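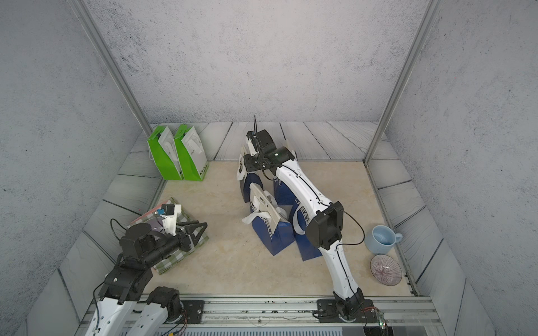

Two robot arms in a work cell with gray speckled walls and a beige marble-patterned floor panel.

Grumunby porch rebuild reaches the halfway point

Work on the long front porch of the old Widmer Hotel in Grumunby has passed its midpoint, and the building's side entrance will stay in use until the new steps are finished in November.

The porch runs the full width of the hotel and wraps a short way down the east side. It had been closed to guests since last winter, when an inspection found rot in the outer beam and in 28 of the posts that hold up the deck and roof. The building inspector allowed the hotel to stay open as long as the porch was roped off and the roof was held up with temporary supports.

Brekitz Carpentry, a local firm, won the job in the spring. Its crew began at the east end, where the damage was worst, and has been moving west one section at a time. The roof over each section is jacked up, the old posts and framing come out, and new concrete footings are poured before the next set of posts goes in.

"We thought we could save more of the framing than we did," said Heidrun Hämmerli, who is running the project for Brekitz. "The top of a joist would look fine and then you'd put a screwdriver into the side of it and it would go in up to the handle. After the first two sections we stopped trying to patch and ordered new lumber for the whole run."

The change added 983 feet of pressure-treated joist stock to the order. The deck itself measures 1,223 square feet and is being laid in fir boards with a square edge, the same width as the originals. The boards are primed on all four sides before they go down. Hämmerli said the old ones had been painted only on top, and most of the rot started from underneath.

The turned posts along the front are a separate matter. Most were sound above knee height, so the crew cut away the bad lower ends and joined on new wood with long glued scarf joints. Posts that were too far gone are being copied by Hastolitz, a millwork shop outside town, from one of the better originals. The first batch arrived last month and has been set at the east corner. The second batch is due before the crew reaches the main entrance.

Railings will be higher than they used to be. The old rail came up only to the middle of the thigh, well short of what the current code calls for on a deck that far off the ground. The hotel asked to keep the original rail and add a plain second rail above it, and the town's building office approved the drawing in its second version. The first was sent back over the spacing of the balusters near the steps.

The wide center steps are the last big piece. They settled badly over the years and now slope toward the street on one side. Plans call for new stringers on a concrete pad, with a landing halfway up and a handrail down the middle as well as on both sides. A ramp will be built at the west end, where the ground is highest and the rise is shortest. The hotel did not have a ramp before, and guests who could not use the steps were brought in through the kitchen.

The flower beds in front of the porch have been dug out and will not be replanted until spring. The bed nearest the steps is being used to stack lumber. The hotel will leave a strip of gravel next to the lattice when the beds go back in, so that soil no longer sits against the wood.

Drivers on the hotel's side of the street should expect a narrowed lane on mornings when lumber is delivered. Deliveries are scheduled to end by 10 a.m. The sidewalk remains open, with a covered walkway past the section under construction.

The contract also covers gutters and downspouts for the porch roof. One downspout at the northeast corner had been emptying directly under the deck — the same corner where the first posts failed. It will be turned toward the side yard and run into a buried drain.

The hotel set aside an extra $4,000 for repairs to the beadboard ceiling, which has water stains above the main door. Hämmerli said the crew will not know how much of it has to be replaced until the flashing along the wall is opened up. That work comes after the decking and before the final coat of paint.

The hotel's dining room is open for its usual hours. Guests should enter through the door on the parking lot side.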